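About us

Hello, and welcome to Dindeck! I'm Jirayu Thepsuriya, and I look after the website, the key list and (most weeks) the glue gun. We're a shared workshop behind the old Talukder joinery, with a long bench down each side, a decent pillar drill and a kettle that takes an age.

I started the place after trying to build a robot arm at home. It was called Olance, it lived on the ironing board, and it had 6 motors, of which four would do as they were told on a good evening. My neighbours could hear it homing itself through the wall. I put a card up in the library asking if anyone nearby had a bigger table, and the first reply came from a retired pattern maker who had a bigger table and a lathe as well. We've had Olance in bits on that table ever since - it's on its third shoulder now and much better behaved.

These days most of us are mixed up in Imovbridge, our slow, stubborn, very enjoyable attempt at an arm that can work around ordinary household furniture. Doors, lids, slatted panels, the sort of thing you'd have in the hall at home. Half the group build brackets and wiring looms, and the other half sit at laptops and try the moves out in simulation, then they swap over when somebody gets fed up. I'm on the simulation side at the moment and I love it, although I do miss the smell of the drill.

Approaching things at an angle has been our big headache this year. Square on is easy enough, but turn the furniture a bit and you have to think about the wrist, the elbow and which way the fingers are lying all at once. 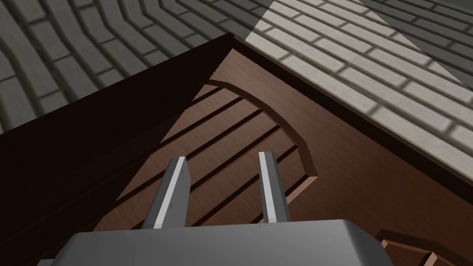
Do I need to know how to program before I join?

Plenty of our members had never written a line of code when they first came in, and we'll happily start you off with a screwdriver or a soldering iron and let you pick up the rest as you go.

Joining costs £5 a visit, or you can pay by the month if you turn out to be a regular. That covers the heating, the bench tools and any screws you use up. Motors and circuit boards you buy yourself, though there's a swap shelf by the door and it's always worth a rummage (I got a perfectly good power supply off it, and somebody got my old one, sorry). Children are very welcome with a grown-up, and we keep a few smaller pairs of safety glasses on the hook.

We moved into the present unit on 1 Oct 2020 with one extension lead and almost 398 boxes, or so it felt carrying them up the ramp. The second bench went in that December. If you'd like to see the place, drop me a line through the contact page and I'll tell you when the door's open. Parking is on the joinery side, and please leave the yellow gate clear for the timber lorry.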